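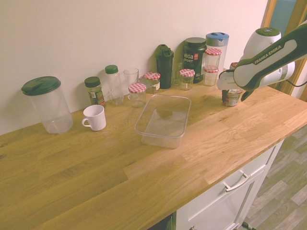
Why did the arm stop above the jar?

The force reading went over the limit before the fingers closed, and the controller held position.

That was the entry in the Fetergate log, and it was the entry I was paid to check. The log had 3,833 lines for the night. The stop was on line 228. Everything after it was the same line repeated, with only the time changing.

Drutmont had sent me because the stop had happened before. Seven times, always on the same task: pick up a small jar, put it in the tray, go back for the next. The first six had been closed as sensor drift. The seventh had been closed as sensor drift by me.

I read the joint data from the start. Torque on joint four rose for 14 seconds, then leveled off. Drift does not level off. Something had pushed back on the arm and kept pushing with a steady force of nine newtons. The jar was still below the fingers with a clear gap. There was no contact to explain it.

I locked out the power, checked the cable for pull, and checked the mount bolts. Two were tight. One turned a full half turn with two fingers. I tightened it, wrote down the value, and ran the pick again at ten percent speed with my hand on the stop button.

The arm went down, stopped at the same height, and held. Nine newtons.

I moved the jar a hand's width to the left and taught the new position. The arm went down and picked it up. I moved the jar back. The arm stopped.

The procedure from Totance allows two results for a test of this kind: pass, or fault with a known cause. I left the box blank and typed a note under it. Loose bolt found and corrected. Fault remains. Fault belongs to the place and does not follow the jar.

Then I cut the power again and released the brakes to move the arm out by hand – standard practice, one person, slow. It should have sagged under its own weight. It stayed where it was.

I took my hand away and added a line to the note. Do not close as drift.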